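**Ticket 3174 – Leader/follower grip offset during clothes-folding demos**
Opened by: Rigoberto Ledesma
Opened: 31st January
Component: Stundalov teleop bridge, Clotisness recorder
Severity: medium
Status: fix in test, not closed

**Symptom**

While recording folding demos by remote control, the follower gripper lags the leader handle on the closing stroke. Opening tracks fine. On closing, the operator squeezes, sees nothing on the wrist view, squeezes harder, and the follower then shuts in one jump. The recorded action and the recorded finger position disagree for the length of the stall. Policies trained on these episodes wait over the cloth and then snap.

First noticed in the sorting task, before any folding. Operator drives to the start pose, fingers open, and picks from the pile.

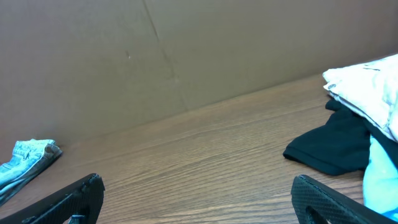 *Wrist view, fingers open, clothing at both sides of the table.*

**Setup**

- Leader: Solberg handle, stock trigger spring
- Follower: two-finger gripper, textured pads
- Bridge: Stundalov, default config except for the deadband (see below)
- Recorder: Clotisness, wrist stream plus joint states
- Task set: "Hustton laundry", jeans, tops and trousers, one operator

**Steps to reproduce**

1. Start bridge, home leader and follower.
2. Open fully. Hold for a few seconds.
3. Close the trigger slowly, as for picking a single layer.
4. Plot `grip_cmd` against `grip_pos`.

The stall shows on every slow close. A fast close hides it, which is why the September acceptance run passed. That run used foam blocks and every close was fast.

**Log excerpt**

```
[bridge] grip_cmd=1504 grip_pos=1504 state=TRACK
[bridge] grip_cmd=1489 grip_pos=1504 state=HOLD
[bridge] grip_cmd=1471 grip_pos=1504 state=HOLD
[bridge] grip_cmd=1470 grip_pos=1470 state=TRACK
```

Command moves 34 counts before the follower responds. Configured deadband is 3.

**Things tried**

- Swapped the USB cable on the leader. No change.
- Re-zeroed the trigger. No change.
- Dropped the wrist stream to half rate in case the bridge was starved. Stall was identical, so not load.
- Bypassed the recorder. Stall still present, so Clotisness is cleared.
- Replayed a saved command file straight to the follower, no leader. Tracks cleanly with no stall. Fault is in the bridge.

**Cause**

The bridge has two deadband settings. `grip.deadband` is the one in our config. `grip.hold_band` applies only when the trigger has been still at full open, and it overrides the first until the command leaves the band. It isn't in the sample config and it was at its default.

**Test of fix**

Set `grip.hold_band` equal to `grip.deadband`, restarted the bridge, and repeated slow closes on trousers.
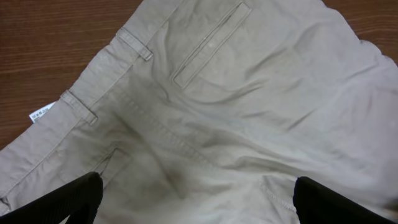 Trousers are the harder check for this fault, as the operator has to take up a fold with a slow, partial squeeze. With the new value the HOLD state no longer appears in the log on slow closes. For repeat trials I'm using the raised double-stitched seam through the middle of the khaki pair as the reference for the start pose – it is easy to find again on the wrist view after the cloth has been moved, and the pocket slit above it gives the angle. Command and position traces overlay to within the deadband on all repeats so far.

**Open items**

- Episodes recorded before the change need flagging. Do not delete. The arm motion is usable and only the grip channel is bad.
- Check whether shifting the grip channel offline is enough, or whether those episodes have to be shown again by hand. Operators overshoot after the stall, so I expect a shift alone will not do it.
- Add a slow close to the acceptance run, on cloth.
- Ask for `hold_band` to be written to the sample config with a comment.

Leaving this open until a full session has been recorded with the new setting. – R. Ledesma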